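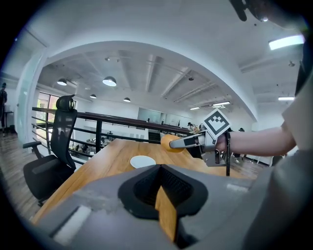
Slide 1. Orange ball, wooden tabletop.

Hi everybody, thanks for coming out after lunch, I know that's a rough slot. (Wait for the door to stop banging.)

So I'm going to talk about orange. The color, mostly, and a little bit the paint, and how the town of Wudamville ended up with an orange footbridge that half the town wanted to repaint before the first coat had cured. I worked on the color side of that project, and I learned more about one color than I ever planned to.

Start with the ball. Ask the room: what color is it? Let them shout. Everyone says orange, good. Now ask what color the table is. You'll get brown, tan, wood, somebody will say honey. Then tell them that brown, as far as your eye is concerned, is mostly dark orange. Pause here, people like this one! If you take an orange patch and surround it with something a lot brighter, it goes brown on you. There's no brown in the rainbow and no brown light bulb at the hardware store.

Slide 2. Color chips, plain background.

This is where I tell the Khokhar story. Khokhar was the paint shop we bought from, and they sent over a fan of chips with 15 oranges in it. I thought that was overkill. I laid them out on my kitchen counter in the evening under the warm bulbs and I could tell maybe half of them apart. Next morning by the window they were all different, and a couple of them had gone almost pink. I had already circled my favorite in pen and I didn't even like it anymore.

(Don't get into the bulb ratings unless someone asks. Last time I lost ten minutes to it.)

What I want people to take from this slide: look at the chip where the paint is going to live. If it's a bridge, go stand on the bridge. Take it out at noon and again when the streetlights come on.

Slide 3. The word.

Quick detour, keep it light. English had the fruit before it had the color name. Before that, people got by with things like yellow-red, and plenty of stuff we'd call orange just got called red. That's why we say red hair and robin redbreast. Look at a robin sometime, that's an orange bird. Red squirrels and red foxes too — go down the list until they groan, then stop.

Slide 4. Wudamville before and after.

Okay, the bridge. The old one was gray-green and from the river path you really couldn't see it until you were nearly under it. The town wanted something you could spot from the bus stop. We put up 3 test panels on the railing and left them there through April, which was wet, so they got a fair trial.

Panel one was a red-leaning orange. Lovely up close, but from across the river it read as rust, and people asked when we were going to paint over the primer. Panel two was very yellow and looked like road equipment. I still kind of liked it! Panel three was in between, a bit softer, and it held up best against the trees.

Mention the blue thing here. Orange looks strongest next to blue, so on a clear day that bridge just jumps at you. On a gray day it settles down a lot. I get emails about this, people who are sure we came back and repainted it.

Slide 5. Fading.

The part I wish I'd asked about earlier. Bright oranges can be hard to keep bright outdoors, and the south-facing side takes the worst of it. Over in Sedgate they painted a playground fence a gorgeous tangerine, and after 2 summers one side was peach. Nice peach, but they hadn't picked peach. We went with a clear coat on ours and put repainting in the budget from day one. Ask your supplier for outdoor test results on the exact color, because the one next to it on the fan may use a different pigment.

Slide 6. Try it at home.

Hand out the Bendell sheets now (in the blue folder, check there are enough for the back row). Two brown squares on each sheet, one on white, one on black. Have people roll up a piece of paper into a tube and look at just the square on the white side, nothing around it. Give them a minute. Someone always says "oh, it's orange" out loud, and that's my cue to go back to slide 1 and leave it up during questions.

If it's quiet, ask who has painted a room and hated it by the weekend. Room has to be clear by 3:30, and the sheets can go home with them.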